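Citstead Forums > Kitchens, Bathrooms and Bits in Between > Fixtures and fittings

Oil-rubbed bronze in a small bathroom: lovely or a lifetime of regret?

marmalade_hill
Hello all, I've been reading for months and finally have something to ask. We're doing up the downstairs bathroom (tiny, north facing, previously avocado, I'm sure you can picture it) and I've fallen head over heels for dark bronze fittings. My husband thinks chrome and be done with it. His mum has had the same chrome taps since before he was born and they still look smart, so I do see his point, but every time I look at chrome my heart sinks a little.

The plan is towel rail, loo roll holder, robe hook, door handle and the basin taps, all in the same dark finish, with a white marble top and a bit of light oak. The Ollance range comes to £393 for the lot, which made me gulp. Has anyone lived with this finish for a good while? Does it wear nicely or does it just look tired?

tappety_tap
Oh you've picked a good one, I could talk about this all evening (and I have, ask my poor family). We put dark bronze in the upstairs bathroom 3 years ago and I still stop and admire it when I'm meant to be cleaning. Against anything pale it looks wonderful, really warm, and the coppery colour at the edges is what makes it for me. Plain black never has that, it just sits there being black.

Do get one piece first, though, before you order the set, and try it against your wood and your stone in the actual room. Photos on shop websites are hopeless for this finish. The same handle can look chocolate brown on one page and nearly black on the next.

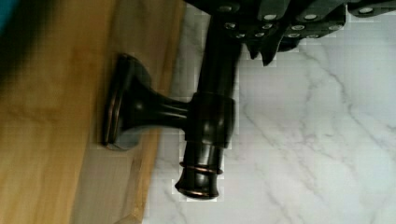
I'm very fond of the T-shaped sort with a round plate and a neck that narrows as it comes out, especially when there are a couple of thin rings near the end. The rings pick up that copper line so nicely, and a completely smooth one looks a bit bare to me now. Mine get a wipe with a soft damp cloth and then a dry one, and that's all they've ever had. No sprays, no vinegar, and keep the limescale remover well away!

Brodie Ellery
Going to be the voice of doom here, sorry. I fit bathrooms and I've been called back to more bronze than anything else. "Oil-rubbed" covers all sorts. On some ranges it's a living finish that's supposed to change, on others it's a coating with a bit of copper showing at the edges for effect, and people buy one thinking it's the other. Then they ring me in November because the tap has gone patchy where everyone grabs it. For door handles and hooks, go ahead and enjoy it. For a basin tap in a hard water area, I'd be with your husband.

tappety_tap
Brodie, I do take your point, and you've seen far more of them than I have, but ours is a hard water area and the basin tap is fine. There's a paler bit on the lever where hands go and I've grown to love it. It looks used, in a nice way, like an old banister.

Brodie Ellery
Fair enough, if you like it you like it. Plenty of my customers don't, and they're the ones who paid for it.

Rezaul Dissanayake
Evening all. We did a mixture, and I'd happily do it again. Dark bronze on everything that stays mostly dry (door furniture, hooks, the cabinet knobs) and a brushed nickel tap. My sister told me it would look as though we'd run out of money halfway through, but with the mirror frame in nickel as well it ties together, and even she has come round to it.

One practical thing, marmalade_hill: check the size of the base plates before you drill anything. Ours were 58 mm across and the old ones were bigger, so we had a lovely ring of unpainted wall round every single one. I spent a whole evening with a tiny brush and a very steady hand.

fothergill_fan
Second the base plate warning. I'd also say have a look at Fothergill, which is where my own hooks came from. They'll sell you single pieces and they're very patient if you ring up and ramble at them, as I tend to. I don't agree about mixing metals, mind you. I tried it in our cloakroom and it bothered me every time I washed my hands, so out it all came again.

marmalade_hill
Thank you so much, everyone, this is exactly what I was after. I read bits out over tea and there was some very smug nodding at Brodie's post. I think I'll order just the robe hook to begin with and prop it up beside the marble for a week or two, morning and evening, as the light in there is so odd.

Rezaul, would you mind saying which nickel tap you went for? And tappety_tap, is your wood oiled or varnished? I'm wondering whether oiled oak would look too yellow next to it.

tappety_tap
Oiled, and it went a bit honey coloured in the first year but has stayed put ever since. I think it's gorgeous with the bronze, but then I would say that. Try a scrap piece with two coats on it next to your hook and see what you think.

Rezaul Dissanayake
I'll dig the box out of the loft tomorrow and let you know. It was one of the plainer ones, and I remember the spout being a touch short for our basin, so do measure yours.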